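Courses > Work and Automation > Week 4 handout
Search this site Go

I'm starting with kitchens this week - the dull end of automation, and my favourite! At Saner, the canteen firm I visited in July, 140 people kept their jobs but nearly all of them got new ones on paper.

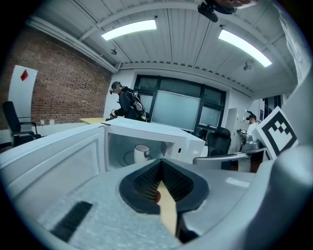
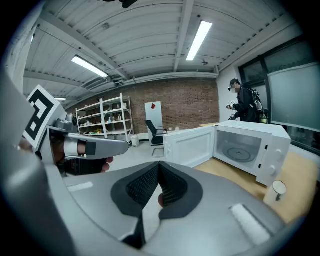
My question for the seminar is who gets credit for know-how. Putting a mug in a microwave looks like nothing until you have to teach it, and then it's a skill. Should it be paid as one? Bring Nafula Kinyua's chapter.

Contact: Ileana Sandu | Back to top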